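I've been putting together care packages since my cousin Agustina moved away for school, and I still get excited every time I start one. There's something about an empty shipping box on the kitchen floor that makes me want to fill it right up to the flaps! This one is going to my old roommate Nélida, who took a job out in Grosturdale last spring and says the only store in walking distance sells fishing line, canned soup and greeting cards.

So I asked her what she missed. I was expecting a long list (this is a woman who once packed a separate suitcase for snacks), but she wrote back one word, and it was "cookies." Fine by me. I can work with cookies.

Now, I did think about baking. I have my grandmother's oatmeal recipe and I make a decent gingersnap. But the last time I mailed homemade anything, it was to my friend Patricio, and he got a bag of sweet gravel. He ate it over ice cream and was very nice about it, but I have my pride. Store-bought it is, in a proper carton.

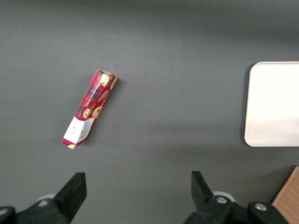
Grosturdale, 26 October 2021

Okay, I'm finishing this post from Nélida's couch, because I ended up bringing the package myself! Flights went on sale, I had vacation days to burn, and postage was going to be silly anyway. Sixteen dollars for a box of treats and a pair of socks.

I love a red tartan box. It looks like a present before you do anything to it, and a slim one slides down the side of a carry-on next to your shoes. I've always been a chocolate chip person, too, so I may have been shopping for myself a little bit. Nélida likes hers dunked in milky tea. I like mine plain, standing up, with the cupboard door still open.

The rest of the package went like this: two paperbacks, the wool socks, a jar of the hot pepper jelly from the Wornley market, and a bag of coffee that made everything in my suitcase smell like breakfast. I rolled the jelly in a sweater and worried about it for the whole flight. It made it!

We're walking out to the lighthouse tomorrow if the wind lets up, and I've been told to bring a hat that ties. Agustina has already texted to ask where her box is, so I guess I'll be starting hers when I get home. She wants the December one early, and she wants more of the pepper jelly.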